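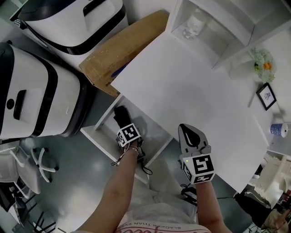

One glove, one gripper: a teaching session at the Femberg open day. The patterned cubes mark the position of each hand.

I had been told to look for a blue door, and there were two of them, so I spent the first part of the Femberg open day in a bicycle repair shop, being very kindly treated by a man who assumed I had come about a wheel. By the time I found the right staircase the welcome talk was over and the biscuits had been thinned out, but Hye-jin Byun, who runs the workshop and seems to have a gift for making latecomers feel expected, put a cup of tea in my hand and took me straight through to the back.

Femberg has had the upper floor of the old Morikawa printing works since June. I'd expected something rather grand and humming, with cages and yellow lines on the floor. What I got was closer to a friend's flat on moving day. There is a white table, a set of open shelves, a small vase of artificial flowers with an orange bloom among the leaves, a little framed sketch, a blue and white cup. It was all so homely that I very nearly put my tea down on it (Hye-jin, who has seen this before, moved a stool into my path).

The project is called Hollow, and the idea behind it is that a person does the household job first, holding the same sort of gripper that a robot would use, and the robot learns from the recording afterwards. So the person at the table wears a black glove on the left hand and holds a grey gripper in the right, with a cable trailing away towards the floor, and on each side there is a white cube covered in black squares, a bit like a crossword that has been folded up. Cameras follow the cubes, and a program called Trakier turns what they see into a path through the air. There was a tiny green light glowing beside one of the cubes, and I found it oddly good company.

"People come in wanting to be quick," said Tomoyo Ishida, who looks after the recordings. "I would so much rather they were ordinary. If you would nudge the vase a bit to the left at home, nudge it here."

She had 12 visitors booked in for a turn that afternoon, and I was slotted in between a retired dentist and his grandson. I'm sorry to report that I was dreadful. The gripper is light enough, but your fingers keep wanting to join in, and I chased a cup along the table for what felt like most of my adult life. The grandson managed it first time and was very gracious about it.

A good session, Tomoyo told me, gives them 70 usable recordings, and mine would be kept along with the rest, since a robot may as well see how a muddle gets sorted out. I chose to take that as a compliment. Over 58 people had signed the visitors' book by the time I added my name, several of them with questions for next time, and one with a recipe for lemon cake.

The next open day is on November 3, 2021, and booking is through the workshop. It's the second blue door, the one without the bicycles.

Related stories
The night shift at a robot bakery
Learning to solder at seventy
A morning with the lift engineers
What became of the old printing works?
Letters: your first computers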